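I met Randa Mansour in the canteen at Cirham, which makes trays and lids for bakeries, and she'd already bought me a tea before I'd found the door. She's been on the packing line there for 13 years. I'd come to ask what changed once the arms went in, and she laughed at me a bit.

"My feet," she said. "My feet changed! I used to go home and put them straight in a bowl of water."

There are four arms on the line now, and almost 50 people on the shop floor, much the same as before. Randa used to stack. These days she looks after two of the cells, clears them when they stop and decides what gets run next. She got a small rise for it (small, she said twice, holding her finger and thumb together).

Was she for it at the start?

"God, no. I signed the letter against it. Tarek wrote it and I signed it, and I'd sign it again, the way they told us. A slide on a screen at the end of a shift, then everybody off home to worry about it."

Tarek Chamoun was sitting at the next table and didn't need much asking to join in. He's the union rep and he still has his doubts. The stacking was dull, he told me, but you could chat while you did it. "Now you're stood by a fence on your own and the next person is right over there. You can wave. I miss the rubbish we used to talk."

Randa agreed with that one. She said the quiet was the thing she hadn't seen coming, and that she now takes her break with the dispatch lot just to hear a voice.

After the tea we went upstairs to see Fares Hijazi, who plans the cells. It's a tiny office with one good chair, which Randa took. Fares tries out every new job on his computer before anyone touches the line, and he's started calling Randa up to look at it with him. That came from her, by the way. The first layout had the reject bin on the wrong side and she'd been leaning across it for three weeks before she marched up the stairs and told him.

"I'd never done the job," Fares said. "I knew how far the arm could reach. I didn't know how far Randa could."

"Not very," said Randa. 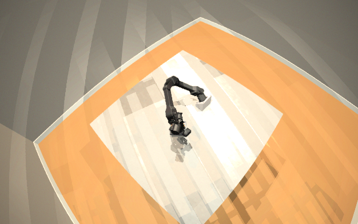 Can someone who has only ever packed by hand learn to run a cell?

Most people can, given a few weeks beside somebody patient and the time to make mistakes while the line is quiet.

Fares would like that training to be part of the normal working week. At the moment it gets squeezed in when orders are slow, and in September they're never slow. Tarek has asked for it in writing. He's also asked for people to be moved round the cells during a shift, so they get to stand next to each other now and then, and Fares thinks that one could happen fairly soon.

I asked Randa, on the way back down, if she'd go back to stacking. She thought about it for a whole flight of stairs.

"For a morning, maybe. With the old crowd." Then her radio went, one of her cells had stopped, and she was off through the doors with half a biscuit still in her hand.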